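Ticket: Folding set, left unit drops out mid-take
Opened by: Matilde Morais
Status: waiting on reply

Hi Brijesh, me again! I've been on the bedroom clothes task all morning and the left gripper keeps losing tracking. Of 29 takes, 8 came back flagged. The right one is fine, so I don't think it's the room.

What I've tried so far: restarted the recorder, swapped the cables, wiped both lenses, redid the opening calibration twice. The calibration passes every time – then a few seconds into the fold the path jumps sideways and the take gets rejected.

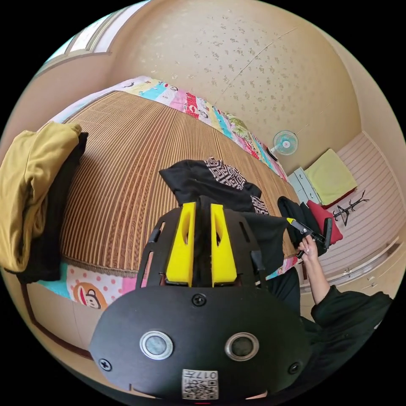

Kusum thought it might be the mat, with all those stripes repeating, so I did 4 takes with it rolled up and put away. Still got one jump. She also said to slow down when I reach across the bed, and that did seem to help a bit, but I can't fold at that speed all day (my shoulders would quit first).

Logs are uploaded under Drellari, dated 21 November 2021. Could you look at the timestamps for the left unit? And do you want me to keep the flagged takes or delete them? I've left them alone for now.

Update: updated the firmware, did another 20. Three flagged. Better – still not great.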